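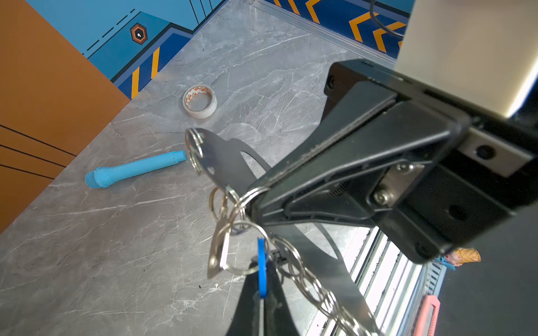 은색 금속 손가락 끝의 구멍에 열쇠고리 하나가 걸려 있고, 그 아래로 다른 고리들과 파란 열쇠표가 늘어져 있다. 사진 제공: 스코코델(Skokodel)

읽는 시간 3분

스코코델, 양팔 작업대 '프레토우'의 걸림 결함을 알리고 사용 고객에게 임시 조치를 요청

2018년 9월 25일, 그리스텐(Gristen) — 양팔 로봇 작업대 '프레토우(Pretow)'를 만드는 스코코델은 작은 금속 고리를 다루는 작업에서 안전과 관련된 결함을 확인하였으며, 이를 모든 사용 고객에게 알립니다. 결함은 고리가 그리퍼의 손가락에 걸린 채로 남아 있는데도 제어 프로그램 '토마(Toma)'가 물건을 이미 내려놓은 것으로 판단하는 것입니다. 현재까지 사람이 다친 일은 보고되지 않았습니다. 그러나 당사는 이 문제를 가볍게 보지 않으며, 수정판이 나올 때까지 해당 작업을 중지하여 주시기를 부탁드립니다.

결함은 어떻게 일어나는가

프레토우의 그리퍼는 물건을 놓을 때 손가락을 벌리고, 손가락에 걸리는 힘이 정해진 값보다 작아지면 놓기가 끝났다고 기록합니다. 상자나 병 같은 물건에서는 이 방법이 잘 맞습니다. 열쇠고리는 다릅니다. 가벼운 고리가 손가락 끝에 매달려 있어도 힘의 값이 매우 작기 때문에, 토마는 손가락이 비어 있다고 읽습니다. 그 다음에 팔은 빈손일 때의 속도로 다음 위치로 이동합니다.

이때 두 종류의 위험이 생길 수 있습니다. 첫째, 매달린 고리가 이동 중에 떨어지거나 작업대 밖으로 날아갈 수 있습니다. 둘째, 고리가 다른 쪽 팔의 손가락이나 케이블에 걸릴 수 있습니다. 두 팔이 작업대의 가운데에서 가까워지는 동작에서는 둘째 위험이 더 커집니다. 토마의 충돌 계산은 팔과 그리퍼의 모양만을 사용하며, 손가락에 남은 물건의 길이는 계산에 넣지 않습니다.

처음 신고는 지난 6월에 들어왔습니다. 한 고객의 작업대에서 고리 다발이 반대쪽 팔의 케이블에 걸렸고, 팔은 보호 정지로 멈추었습니다. 당사의 기술 지원 담당은 처음에 이 일을 케이블 정리의 문제로 보고, 케이블을 다시 묶도록 안내하였습니다. 이 판단은 잘못이었습니다. 케이블을 다시 묶은 다음에도 같은 정지가 또 일어났고, 그때에야 당사는 놓기 판단의 기록을 조사하기 시작하였습니다.

그리스텐에 있는 당사의 시험실에서는 고리와 열쇠를 다루는 동작의 기록 1649건을 다시 읽었습니다. 그중 50건에서 놓기가 끝났다고 기록된 뒤에도 고리가 손가락에 남아 있었습니다. 토마는 이 50건 가운데 어느 것에도 경고를 내지 않았습니다. 구멍이 있는 금속 손가락에서는 고리가 구멍을 통과하여 걸린 경우가 있었고, 구멍이 없는 손가락에서도 끝부분에 얹힌 고리가 떨어지지 않은 경우가 있었습니다. 따라서 손가락을 교환하는 것만으로는 문제가 해결되지 않습니다. 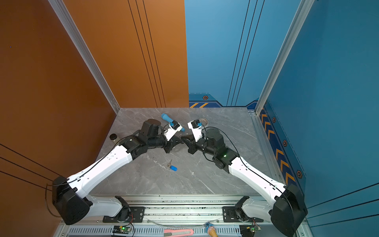

고객께서 지금 하셔야 할 일

수정판을 설치하기 전까지 다음의 조치를 지켜 주십시오.

1. 열쇠고리, 사슬, 철사 고리와 같이 손가락에 걸릴 수 있는 물건의 자동 작업을 중지하여 주십시오.

2. 중지가 어려운 경우에는 두 팔을 동시에 움직이지 마십시오. 한쪽 팔은 대기 위치에 두고, 토마의 설정에서 이동 속도를 '저속'으로 바꾸어 주십시오.

3. 고리가 손가락에 걸려 있는 것을 보셨을 때에는 손을 넣기 전에 비상 정지 단추를 누르고 전원 스위치를 내려 주십시오. 보호 정지 상태만으로는 충분하지 않습니다. 보호 정지는 원격 명령으로 풀릴 수 있습니다.

4. 걸린 고리는 손가락의 끝 방향으로 천천히 빼 주십시오. 힘으로 당기면 손가락의 고정 나사가 느슨해질 수 있습니다.

5. 다시 시작하기 전에 앞쪽 레일과 통풍판 위에 남은 물건이 없는지 확인하여 주십시오.

구멍이 있는 금속 손가락을 사용하시는 고객은 구멍을 테이프로 막지 말아 주십시오. 테이프가 벗겨져 물건에 붙은 사례가 있었습니다. 당사는 구멍이 없는 손가락을 무료로 보내 드립니다. 다만 앞에서 설명한 것과 같이, 새 손가락을 단 뒤에도 위의 조치는 계속 필요합니다.

수정 계획

토마의 수정판은 두 단계로 제공됩니다. 첫 단계에서는 놓기 동작의 뒤에 확인 동작이 추가됩니다. 그리퍼는 손가락을 벌린 채로 조금 올라가서 멈추고, 손목 카메라의 영상으로 손가락 주위를 검사합니다. 무엇인가 남아 있다고 판단되면 팔은 그 자리에서 멈추고 작업자를 부릅니다. 이 확인 때문에 놓기 동작 한 번에 최대 2초가 더 걸립니다. 생산 시간을 계산하시는 고객께서는 이 점을 고려하여 주시기 바랍니다.

둘째 단계에서는 충돌 계산이 바뀝니다. 고리나 사슬로 등록된 물건을 다루는 동안, 토마는 그리퍼의 아래에 여유 공간을 더하여 두 팔의 거리를 계산합니다. 첫 단계의 수정판은 현재 시험 중이며, 배포 날짜는 시험이 끝난 다음에 따로 알려 드리겠습니다. 날짜를 먼저 약속하고 시험을 서두르는 일은 하지 않겠습니다.

사용 설명서도 수정됩니다. 지금의 설명서에는 작은 금속 부품을 다룰 수 있다고만 쓰여 있고, 고리 모양의 물건에 대한 주의는 없습니다. 새 설명서에는 걸림의 위험과 전원을 내리는 순서가 그림과 함께 들어갑니다.

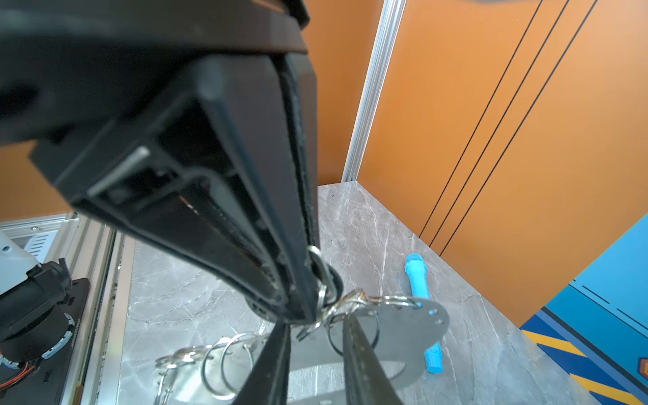

아우렐리아 일리에(Aurelia Ilie)
스코코델 제품 안전 담당

저는 이번 조사를 맡았고, 이 보도자료의 글도 직접 썼습니다. 시험실에서 기록을 다시 볼 때 가장 마음에 걸린 것은 프로그램의 '완료'라는 글자였습니다. 그리퍼의 끝에 고리가 매달려 있는데도 화면에는 완료라고 나왔고, 저희는 오랫동안 그 글자를 믿고 통계를 만들었습니다. 그래서 당사가 이전에 고객께 드린 열쇠 작업의 성공률 자료는 모두 회수합니다. 다시 계산한 자료는 해당 고객께 개별적으로 보내겠습니다.

6월에 처음으로 신고하여 주신 고객께는 따로 사과를 드렸습니다. 그분의 현장 작업자는 정지가 일어날 때마다 시간과 사용한 물건을 공책에 적어 두었고, 저희는 그 공책과 토마의 기록을 비교하여 원인을 찾을 수 있었습니다. 비슷한 일을 겪으신 분이 계시면, 작은 일로 보이더라도 알려 주시기 바랍니다. 정지한 시각, 사용한 손가락의 종류, 다루던 물건의 이름이 있으면 조사에 큰 도움이 됩니다. 가능하시면 고리를 빼기 전의 상태를 사진으로 남겨 주십시오. 사진을 찍으실 때에도 작업대 안으로 손이나 전화기를 넣지 마시고, 반드시 바깥에서 찍어 주십시오.

손가락의 교환 신청과 결함 신고는 스코코델 고객 지원 창구에서 받습니다. 신청하실 때에는 작업대 앞쪽에 적힌 제품 번호와 현재 설치된 토마의 판 번호를 함께 적어 주십시오. 언론의 문의는 제품 안전 담당 앞으로 보내 주시면 제가 답변을 드리겠습니다.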